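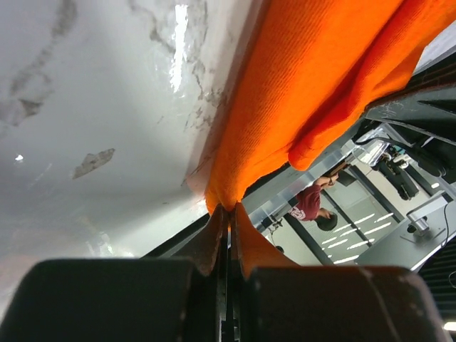
Surface wiping

Surface wiping is the cleaning of a hard, flat surface by drawing a cloth across it under light pressure. It is used on tables, counters, shelves and painted boards, and is distinct from scrubbing, in which a stiff or abrasive tool is used, and from dusting, in which little or no pressure is applied.

Cloth

Wiping cloths are knitted or woven. Knitted cloths stretch, take up more liquid for their size and follow an uneven surface closely. Woven cloths keep their shape and shed less lint. Strong colors such as orange, blue and yellow are widely used so that a cloth can be assigned to one room or task and found easily against a pale work surface.

A cloth may be folded into a pad or gathered. A folded pad spreads pressure evenly and offers several clean faces in turn. A gathered cloth, held at a tight bunch with the rest hanging in folds, covers ground quickly but presses unevenly, and the outer folds may trail over areas already cleaned.

Marks on white surfaces

Glossy white finishes show soil more readily than matte or patterned ones. The usual marks are gray smudges, scuffs and wavy stain lines. Stain lines of this kind commonly form where liquid dries at its edge and leaves dissolved matter behind – a second pass with a clean, damp cloth removes most of them. Scuffs consist of material transferred from another object, or of shallow damage to the finish, and respond less well to water.

Glare can hide marks lying in its path. Inspection is normally made from 2 angles for this reason.

Damaged finishes

Where the top layer has chipped or peeled, the exposed material below often appears as a tan or gray patch with an irregular outline. Wiping does not restore it. Repeated strokes across the edge of a patch can lift more of the finish, and cloth fibers may catch there. Strokes are therefore directed from the sound finish toward the edge and stopped short of it.

Regional terms

In the Plekau district a gathered cloth is called a "Calloway," and a folded one a "Tevau." The Sternine housekeeping manual lists both terms among its 47 entries on cloths and recommends the folded form for glossy tops.

See also

Dusting
Lint
Stain removal

Last revised January 27, 2018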